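Wokent is looking for people with steady hands and a bit of patience to join us at our Pearce site, and we'd be very glad to hear from you even if you've never been near a robot in your life. Most of our demonstrators hadn't either! You hold a gripper, you do an ordinary household task with it, and the recordings go toward teaching a robot arm to do the same.
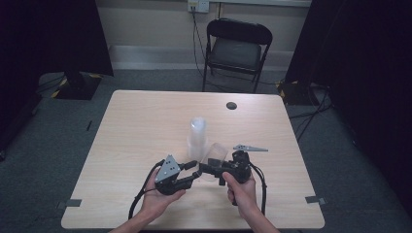 *Cup task, two-handed hold on the gripper.*

Sessions last 200 minutes with breaks whenever you want them, and we ask everyone to come for 7 sessions in all. The first is mostly practice, with one of us sitting beside you. Cups come early on, and after that you'll move to the Gusico set (lids, boxes, a few fiddly things with handles). We have 1,019 good demonstrations so far and would dearly love a lot more, from people who all do things a little differently.

You should be 18 or over and comfortable using both hands at a table. Left-handers, please do write, we're short of you.
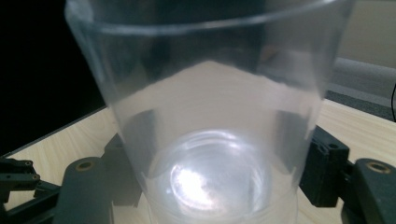

**Do I need to know how to program?**
All you do is move the gripper; our own staff handle the software and check the recordings afterward.

We have 74 places to fill. Send a few lines about yourself, and the times that suit you, to Yeison Rivadeneyra at the Wokent front desk by 28/09/2020. He answers every note himself, so give him a few days.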